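Subject: Re: [lemudley-neighbors] Sentencing in the garage break-ins, who is going?
From: Yanling Cui

Custódio Caldeira wrote:

> Does anyone know if the man from the garage break-ins was already
> sentenced? I gave my statement to the police in October and after
> that I got one letter with a case number (it ends in 1038) and then
> silence. My bicycle was never found. I read on the other list that
> he will be let go because the prosecutor dropped everything. If this
> is true I would like to know why we all spent an evening at the
> police station filling in forms. Also, is there any way to get
> money back, or is this only for people who had insurance?
>
> Custódio
> Livo Street, the end by the school

Dear Custódio, dear all,

I was at the court this morning, so I can answer a part of this. It is not true that everything was dropped. There were four counts at the beginning and the prosecutor dropped two of them as part of the plea. The two that stay are the burglary at the Grunau hardware store and the burglary of the garages behind Livo Street. Your garage is in the second one, if I understood correctly, but please check this with the victim office and do not rely only on me.

I am not a lawyer and I wrote by hand while people were speaking. If somebody else was in the room and heard a thing differently, please correct me on the list.

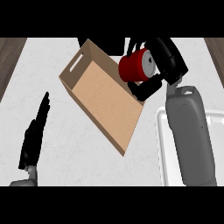 An open cardboard box and a red container with a gray lid.

About the forms. I asked the clerk the same question you are asking, a little more politely. She said that the statements were used for the plea, even when the person was not called to speak. Without them there would be only the store video, and the video shows only the store. So the evening at the station was not wasted, although I agree that one letter in four months is very little. I also had only the one letter. When I called, the number on it was for the traffic department.

About the money. The judge ordered restitution, and this has nothing to do with insurance. You can ask for the part that your insurance did not pay, and if you had no insurance you can ask for all of it. You have to send a form with a list of the items and what they cost, and receipts if you still have them. For my own garage I asked for $220, for the drill and the broken lock. I had a receipt for the lock only. For the drill I sent a bank statement with the line marked in yellow, and they accepted this. For a bicycle I would look for the serial number or an old photo, or ask the shop where you bought it if they keep a record.

The form is at the window on the second floor, on the left after the stairs. It is not on the website — I looked twice, and the link there opens a form for jury duty.

I wrote a longer report for the people who could not come because of work. I paste it here so it will be in the archive. You may forward it, but please forward all of it and not only the sentence about jail, because last time this made a big confusion.
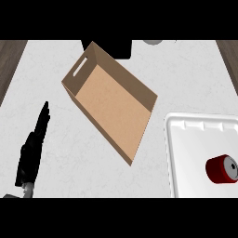 LEMUDLEY, Monday, February 10, 2020

The man who broke into the Grunau hardware store and a row of private garages last fall was sentenced this morning to eleven months in the county jail, followed by three years of probation. He gets credit for the days he has already been in custody. His lawyer thinks he could be out before the end of summer, but the judge did not comment on this.

He pleaded guilty to two counts of burglary. The dropped counts were for possession of stolen property and for a car on Long Avenue, where the owner moved to another state and did not answer the letters from the court.

The hearing started forty minutes late. The prosecutor spoke first and asked for eighteen months. She said that the garages belong to people who live right beside them, and that in one case a teenage girl was at home and heard the door being forced. The defense lawyer answered that nobody was threatened or touched, that his client had no earlier felony, and that he told the detectives where he sold a part of the tools. Some of these tools were returned in December.

One person from the neighborhood spoke. She asked me not to put her name on the list. She said she still goes to check the garage door at night, and that she would like to stop doing this. The man was looking at the table during this time. Later he read a short apology from a paper, and it was hard to hear him from the back rows.

As conditions of probation he must pay the restitution in monthly parts, stay away from the store and from Livo Street, and attend a drug treatment program. The final amount of restitution is still open. Claims must be at the clerk's window before the end of March, and after this the judge will sign the amount without a new hearing, unless the defense objects.

Custódio, if you want, I can go with you to the window on Thursday after lunch. I need to bring one more paper for the lock anyway.

Kind regards,
Yanling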